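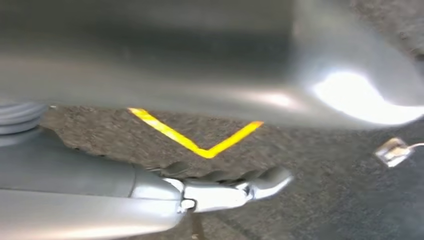 Progress report to the Plirnus fund
Project Mamov – teaching of handling tasks by remote control
Reporting period: January to March
Date of report: April 3, 2023

1. Summary

In this period we passed from the preparation of the teaching station to regular recording. We have now 849 recorded demonstrations, of which 33 were rejected at review. The plan for the period was to have three tasks in recording. We have two, and the third is delayed. The spending is inside the budget, except for the spare parts of the hand, see section 4.

2. Work done

The operator guides the arm and the hand from a distance and sees the task through the cameras. Every demonstration is stored with the camera pictures, the joint positions and the commands of the operator. In January the commands and the pictures did not have the same clock, and the difference was growing during long recordings. We corrected this, and we recorded again all material from before the correction.

The tasks are these:

Task A, picking up a light part from the table of the cart and putting it down at another place. Recording is complete for this year.

Task B, lifting a wheel cover and turning it. Recording continues. The cover is wide for one hand and the operators had to try several grips before we could write one down as the standard.

Task C, placing parts into a crate. Not started.

For the soft parts we had the most discussion. An operator who controls from a distance does not feel the force, and in the first weeks the fingers were often closed too strongly. We limited the closing force in the software and asked the operators to stop the fingers at first contact.

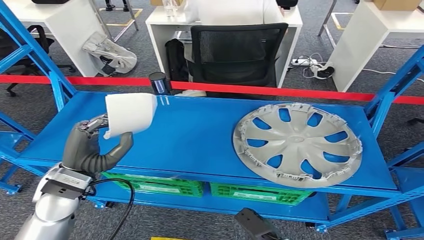
The work area stays behind the barrier tape during all recordings, and the desks of the team are outside of it. We kept this rule also for short tests, although it costs time when a part must be put back by hand.

3. Training of operators

Two new operators were trained. We ask for 100 practice demonstrations before the recordings of a new person are counted, and both have finished them. A practiced operator needs about 75 minutes for one full set, including the pauses. Longer sessions gave us worse data – the movements become quick and less careful toward the end.

4. Problems and deviations

The finger tendons of the hand wear faster than Dralletti wrote in the offer. We replaced them two times in the period and ordered a second set.

The cable at the wrist limits the rotation in some positions. A shorter cable path was designed together with Shen but is not yet mounted.

Task C is delayed by six weeks, because the same operators were needed for repeating the early recordings.

5. Next period

– finish the recording of Task B
– mount the new cable path before Task C begins
– train the first control model on Task A and compare it with the operator
– deliver the reviewed data of Task A to Plirnus

We ask the fund to approve moving the unused travel money to spare parts. The form is attached to this report.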